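How to Clear a Table and Stack the Dishes Without Losing the Afternoon
By Abena Kwofie
Posted March 14, 2024 in Small Kitchens

I have lived in four apartments with small kitchens, and every one of them taught me the same lesson about stacking, usually with a crash. The method below takes maybe three minutes for an ordinary table. It takes longer if you stop to ask who used a salad plate for toast.

What you need: a clear patch of table, a dish towel, and a shelf you've already measured. I skipped the measuring once at the Lamptey Street place and spent a month with a cabinet door that wouldn't close.

Step 1. Spread everything out.
Yes, it looks worse. Pull the dishes apart so each one sits on its own bit of table, and scrape whatever needs scraping. You can't sort a heap, you can only rearrange it.

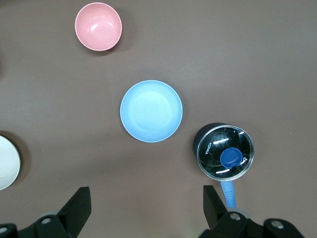 Step 2. Sort by shape and forget about color.
Flat goes with flat and deep goes with deep. People love to match their pinks and their blues, and then they end up with a plate balanced on a bowl like a hat. If your set is a mix of colors, let it be a mix. The cabinet is dark and the door is shut.

Step 3. Find the bottom plate.
Widest goes down first. When two look the same, hold them rim to rim and the liar will show itself. Set the wide one where you want the whole stack to end up, so you aren't sliding it across the table later with your fingers underneath.

Step 4. Lower the next plate level.
Most people get impatient here. Drop one edge first and the plate skates, or it catches on the rim and sits crooked — and a crooked plate means the one above it will be crooked too. If it lands tilted, lift the high side, nudge it toward the middle and let go gently. Don't push down on the rim to make it behave. That's how I got my collection of chipped plates.

Step 5. Leave the pans and the toaster out of it.
A saucepan with a glass lid is not a shelf, however flat it looks. Park it at one end with the handle pointing away from where you're working. The toaster can have the other end. Keep the stack between them and your elbows out of all three.
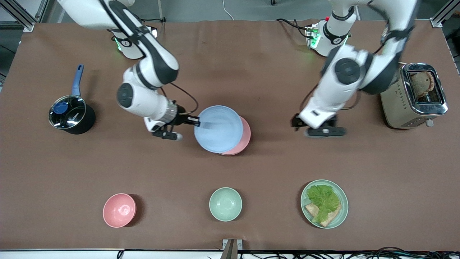 Dela Essien wrote in to say that I'm wrong about color, and that in a shared house it's the only system that survives: pink is hers, blue is her sister's, and anything left on the table overnight has an obvious culprit. Fair enough. If you go that way, make two short stacks and still put the widest plate at the bottom of each.

Step 6. Carry it with two hands.
Thumbs on top, fingers under the bottom plate, towel over your shoulder. Bowls travel separately. Open the cabinet before you pick anything up, or you'll be doing it with your chin.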